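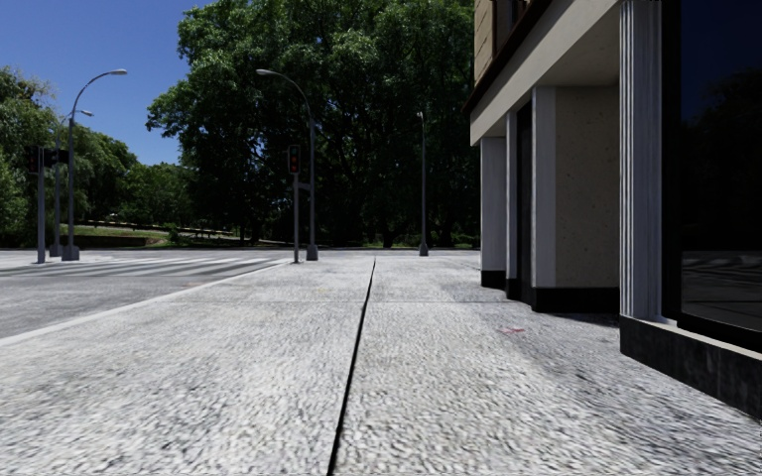 Jullari sidewalk rover: simulator setup and upkeep

Maintainer: Mohcine Abdelaziz
Last revised: 16 September 2018

The Jullari rover is tested in the Busthorpe street map before any change goes onto the machine. These notes cover the front camera on the simulated rover and the checks that keep it in line with the real one.

Setup

1. Unpack the Busthorpe map into the maps folder. It needs 18 GB free.
2. Start the Plosulik server and wait for the map to finish loading.
3. Put the rover at start point 14. The curb and the road should be on the left, the building on the right, and the intersection straight ahead.
4. Compare the camera view with the picture at the top. The dark seam in the pavement leans slightly right as it runs toward the corner. If it leans left, the heading is wrong, so reset the yaw to zero and load again.
5. Record 600 frames with the motors off and save them as the baseline.

Upkeep

Redo the baseline whenever the camera bracket on the real rover is moved or replaced. The February bracket sits lower than the old one, and baselines made before it shouldn't be used.

Known problems

The curb detector sometimes takes the long seam for a curb edge. See issue 433.

The Sandhu wheel model drifts when the rover is left parked. Restart the server between runs.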